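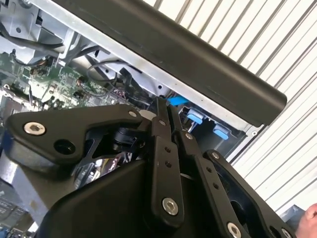
Bason, Version 2
Ferngesteuerte Demonstrationen am offenen Desktop-Rechner

Bason ist eine Sammlung von 78 Episoden, in denen Menschen einem Roboter vormachen, wie man Bauteile in einem geöffneten Tower anfasst, und der Roboter dabei so tut, als höre er zu. Aufgenommen wurde in der Werkstatt in Iderholm. Die Steuerung lief über Leader-Arme, also von Hand geführte Gegenstücke, deren Gelenkwinkel auf die eigentlichen Arme übertragen werden. Wer das zum ersten Mal macht, hält sich für ungeschickt. Beim zehnten Mal hat man Gewissheit.

Tags: Teleoperation, Imitationslernen, Demontage, Greifer, Datensatz

Aufgaben

Es gibt drei Aufgabentypen, im Feld task als kurzer String abgelegt:

ram_slot: Speichermodul zwischen Steckplatz und Halterung bewegen
cpu_tray: Prozessor zwischen Sockel und Halterung bewegen
latch_blue: eine blaue Kunststofflasche greifen und lösen

Die Richtung (Einbau oder Ausbau) steht in direction. Bitte nicht aus dem Dateinamen raten. Die Dateinamen stammen aus einer Zeit, in der Fikri Sopacua und Faustine Vidal sich noch nicht einig waren, was »vorwärts« bedeutet, und beide haben Dateien benannt.

latch_blue klingt nach der leichtesten Übung und hat die meisten abgebrochenen Episoden. Ein Finger gibt beim Drücken Rückmeldung, ein Leader-Arm in unserer Ausbaustufe gibt keine. Man drückt also so lange, bis sich im Kamerabild etwas bewegt, und hofft, dass es die Lasche ist.

Inhalt einer Episode

Jede Episode ist ein Ordner mit den Videos der Handgelenkkameras und der festen Kameras, den Gelenkwinkeln von Leader und Follower, der Greiferöffnung und einer meta.json. Die Länge ist auf 90 Sekunden begrenzt. Danach bricht der Rekorder ab, egal wie nah die Person am Ziel war. Apolline Joly hat um eine Verlängerung gebeten, mit guten Argumenten, und sie bekommt sie in der nächsten Version vielleicht auch.

Das Feld success wird von Hand gesetzt, und zwar von jemandem, der die Episode nicht gesteuert hat. In der ersten Version durfte man sich selbst benoten. Die Erfolgsquote war beeindruckend und wurde ersatzlos gestrichen.

Aufbau

Der Rechner liegt auf der Seite auf einem Nutentisch, die Innenseite nach oben. Teile werden auf einer gedruckten Halterung abgelegt, die neben dem Gehäuse steht. Ihre Druckdateien liegen unter fixtures/, samt einer Variante mit engeren Taschen, die wir der Vollständigkeit halber mitliefern und von der wir abraten.

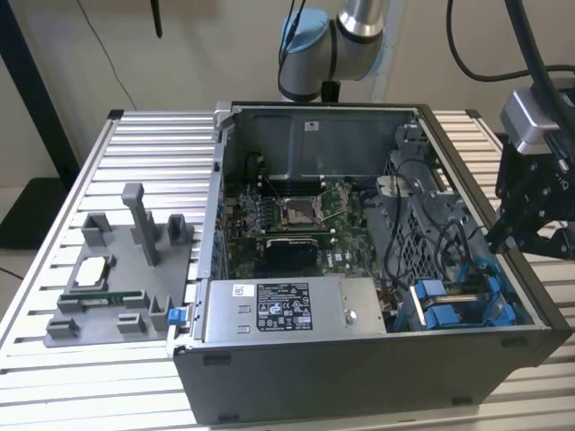

Die Position der Halterung relativ zum Gehäuse wird vor jeder Sitzung neu eingemessen und in session.yaml geschrieben. Innerhalb einer Sitzung gilt sie als konstant. Wer schon einmal mit dem Ärmel an einer Halterung hängen geblieben ist, weiß, was dieses »gilt als« wert ist.

Kabel im Gehäuse wurden nicht weggebunden. Lucienne Arnaud hatte das anfangs vorgeschlagen und dann selbst verworfen: Ein Modell, das nur aufgeräumte Rechner kennt, wird in der Praxis sehr einsam.

Bekannte Mängel

Die Handgelenkkameras sehen vor allem das Gestänge des eigenen Greifers. Beim Zugriff verdecken die Fingerglieder oft genau die Stelle, auf die es ankommt. Bitte nicht auf den unteren Bildteil zuschneiden, dort ist außer Gestänge und Schrauben wenig zu holen.

Hände können im Bild auftauchen. Das Flag human_in_view ist unvollständig gepflegt. Wer Handfreiheit braucht, muss selbst filtern.

Zeitstempel von Video und Gelenkdaten stammen aus verschiedenen Uhren. Das Skript align.py gleicht sie ab und meldet »ok«, auch wenn es das besser gelassen hätte. Die Ausgabe mit --plot ansehen.

Die Episoden verteilen sich ungleich auf die Bedienenden. Das Feld operator ist anonymisiert, aber eine der drei Personen fährt jeden Griff in einem großzügigen Bogen an. Modelle, die auf ihren Episoden trainiert wurden, tun das ebenfalls.

Nicht geeignet für

Kraftregelung, Zeitstudien und Aussagen darüber, wie schnell ein Mensch mit eigenen Händen wäre. Das möchten wir lieber nicht wissen.

Kontakt

Fehler bitte als Issue mit Episodennummer melden. Zuständig ist Fabrice Poulain. »Geht nicht« ohne Nummer liest er auch, nur später.

Stand: Mittwoch, 11. Dezember 2024

Diese Website verwendet Cookies, um Ihre Einstellungen zu speichern. Alle akzeptieren | Nur notwendige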